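August, notebook of the evaluation bench
Subject: Girkar hand-held gripper kit, trial before we decide to buy

Start 9:40. The kit from Atance came complete this time, with the spare screws that were missing in the first parcel. Raymonde Després asked me to write down everything that costs us time, even small things, so the entry is long.

What is on offer: the gripper with its camera mount, a charger, the recording software (Nakimis) and a support contract for 2 years. The contract is optional, but the software updates are only inside the contract. I have asked Atance to confirm this in writing. The salesman said one thing on the phone and the price sheet says another.

Mounting

Assembly took me 70 minutes with the printed manual. Step 6 in the manual shows the linkage upside down, and I lost a good part of the time there. The next person should use the PDF, where the drawing is corrected. The trigger was stiff in the beginning. I loosened the return spring by one turn and now it is comfortable, but my hand is bigger than Raymonde's and she must try it also.

Check of the play in the fingers: with the trigger fully pressed, I can still move the left finger a little with my thumb. The right one is firm. I don't know if this is normal for the Girkar or only for our unit. Question sent to Atance.

Cloth

For rigid objects we already have the notes from the Royer trial, so I went to clothing directly. Work is done on a bed and not on the bench, as we want a soft surface under the cloth. On the bench the fingers hit the hard top and you learn nothing about the pinch.

The method is to come down with the fingers open, press lightly into the cloth, close, and only then lift. If I close too early, the fingers take air. If I press too much, I am afraid they will take the bedspread together with the garment, so I look for a raised fold first. The T-shirt with the big black letters is good for practice, it is large and makes many folds. The blue pads on the inner side of the fingers are thin, and I would like to know how long they last and what a new pair costs. The price sheet has no line for them.
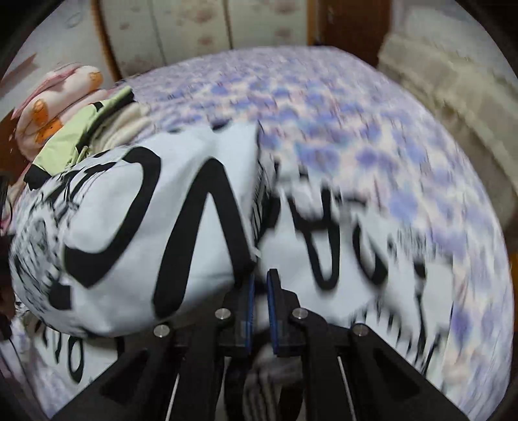

Recording and software

Nakimis saves each take as a separate file, with the time in the name. Good. But it doesn't let me write a comment at the moment of saving, I must open the file list afterward. With many takes I will forget which was which – I already confused two of them this morning.

In fast movements the lettering on the shirt becomes blurred and difficult to read. For our purpose we don't need to read it, but we need clear folds. I will move slower and compare. There may also be a shutter setting, I have not found it in the menu.

Battery: about 3 hours by the data sheet. Not checked yet.

Open points

Answer from Atance on the finger play and on the contract.
Price of pads, and if they are glued or clipped.
Raymonde to try the trigger with the spring as it is now. Please don't turn it back before she has tried.
Same shirt with slow movement, then towels.
Ask Royer if their mount fits on this handle. It would save us to buy the second one.

Stopped at 12:15. Gripper is in its case, charger stays plugged in next to the window.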